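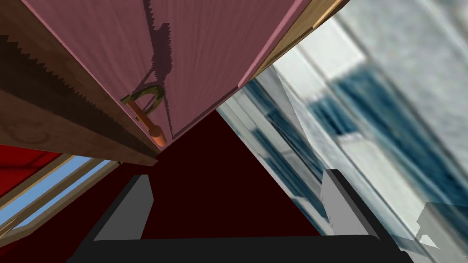 Brallport, 24.3.19
Von Latifa Ait Ali
14 Kommentare · 37-mal geteilt

Zwei Greifer in der Simulation vergleichen, ohne sich selbst zu beschwindeln

Wer einen Greifer auswählen soll und keinen kaufen darf, bevor die Zahlen auf dem Tisch liegen, landet früher oder später im Simulator. Ich halte davon weniger als die meisten Kollegen. Trotzdem mache ich es regelmäßig, und die folgende Anleitung beschreibt, wie ich zwei Greifermodelle an einer Küchenaufgabe gegeneinander antreten lasse: Griff finden, Griff fassen, Tür oder Schublade öffnen. Meine Kandidaten waren der Kater mit zwei parallelen Fingern und der etwas schmalere Grikska. Das Vorgehen taugt auch für andere Modelle.

Voraussetzungen

Sie brauchen einen Simulator mit Kontaktberechnung, das Armmodell, beide Greifermodelle und eine Kamera am Handgelenk. Eine feste Kamera im Raum ist bequem für Präsentationen. Für den Vergleich hilft sie wenig, weil der Regler ja auch nur bekommt, was vom Handgelenk aus zu sehen ist.

Schritt 1: Massen und Reibwerte kontrollieren

Öffnen Sie die Modelldatei und lesen Sie sie. Ganz. Bei einem der Modelle, die mir Bülent Ateş geschickt hatte, war die Reibung der Fingerkuppen so hoch eingetragen, dass der Greifer auch eine eingeölte Stange gehalten hätte. Setzen Sie beide Greifer zuerst auf denselben Reibwert und variieren Sie ihn später. Wenn der Vorsprung eines Kandidaten dabei verschwindet, haben Sie einen Gummibelag getestet.

Schritt 2: Kamera ausrichten

Der Bildausschnitt muss bei beiden Greifern vergleichbar sein. Die Finger sollen unten im Bild stehen, der Griff muss im Anfahrweg sichtbar bleiben. Bei der Schranktür hängt der orange Stab schräg nach unten und liegt im Kamerabild ungefähr über dem linken Finger, der Arm muss also noch seitlich korrigieren. Genau solche Startlagen will man haben. Wer immer mittig vor dem Griff beginnt, bekommt schöne Erfolgsquoten und erfährt nichts.

Achten Sie auch auf die Schatten. Auf Tür und Rahmen liegen bei mir gezackte, stufige Kanten, und ein Bildverarbeiter, der auf Konturen reagiert, kann daran hängen bleiben. Barış Eren meint, man solle die Schattenauflösung einfach hochdrehen. Kann man machen. Ich lasse einen Durchgang mit Schatten und einen ohne laufen und vergleiche die Trefferlage. Liegen die beiden weit auseinander, ist die Erkennung zu empfindlich, und dann braucht man über Greifer noch gar nicht zu reden.

Schritt 3: Abbruchregel festlegen

Bei mir endet ein Versuch nach 500 Regelschritten, egal wie knapp es war. Als Erfolg gilt, wenn die Schublade zur Hälfte offen ist und der Greifer den Griff wieder freigegeben hat. Das Freigeben wird gern vergessen. Schreiben Sie die Regel auf, bevor der erste Versuch läuft. Naheed Siddiqui hat meine erste Fassung gegengelesen und zwei Schlupflöcher gefunden, eines davon zugunsten meines Favoriten.

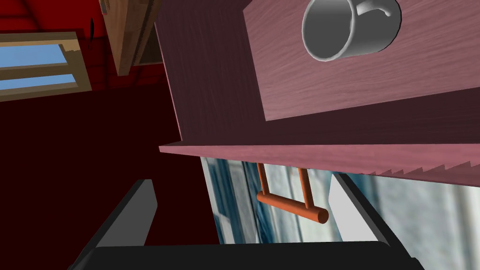

Schritt 4: Die Anfahrt prüfen, Greifer für Greifer. Lassen Sie den Arm kurz vor dem Kontakt anhalten und sehen Sie sich das Kamerabild an, bevor Sie irgendeine Statistik aufmachen. So wünsche ich mir die Stellung: beide Finger gespreizt, der Stangengriff dazwischen. Die zwei dünnen Stege, an denen die Stange hängt, sind dabei der heikle Teil, denn ein breiter Finger kann dort anstoßen, obwohl er die Stange selbst sauber treffen würde. Gegenstände in der Schublade sollten Sie mit protokollieren. Ein Becher, der im offenen Fach auf der Seite liegt, ist eine Masse, die beim Ziehen rollen kann, und bei ruckartigen Reglern macht das mehr aus, als ich vermutet hätte. Entweder bekommt jeder Kandidat denselben Becher in derselben Lage oder das Fach bleibt leer.

Schritt 5: Genug Versuche fahren

Ich fahre pro Greifer 189 Startlagen, zufällig gezogen und für beide identisch. Den Startwert des Zufallsgenerators speichere ich mit ab. Oğuzhan Ertürk hat mir Ergebnisse aus 3.443 Versuchen vorgelegt und war sehr zufrieden mit der schieren Menge. Beim Nachsehen wiederholten sich die Startlagen nach kurzer Zeit. Viel Rechenzeit, wenig Auskunft.

Schritt 6: Fehlversuche einzeln ansehen

Das ist mühsam und lässt sich nach meiner Erfahrung nicht abkürzen. Ich sortiere in vier Töpfe:

– Griff nicht erkannt
– Finger stößt an Steg oder Front
– Griff gefasst, dann abgerutscht
– Griff gefasst, aber Arm am Gelenkanschlag

Nur der zweite und der dritte Topf sagen etwas über den Greifer. Der erste gehört der Kamera, der vierte dem Arm. In meinem Vergleich lag der Grikska nach Gesamterfolg klar vorn. Nach dem Sortieren blieb davon wenig übrig – der Kater hatte schlicht öfter am Gelenkanschlag geendet, weil sein Flansch länger modelliert war.

Was ich davon glaube

Für die Geometrie ist die Methode brauchbar. Ob ein Finger zwischen Stange und Front passt, zeigt die Simulation recht zuverlässig, sofern die Maße stimmen. Beim Abrutschen traue ich ihr nicht. Die Zahlen dazu schreibe ich in den Bericht und setze einen Vermerk daneben, dass sie am echten Griff zu wiederholen sind. Bestellt haben wir bisher keinen von beiden. Im September gibt es Leihgeräte, dann laufen dieselben Startlagen noch einmal an einer richtigen Schublade.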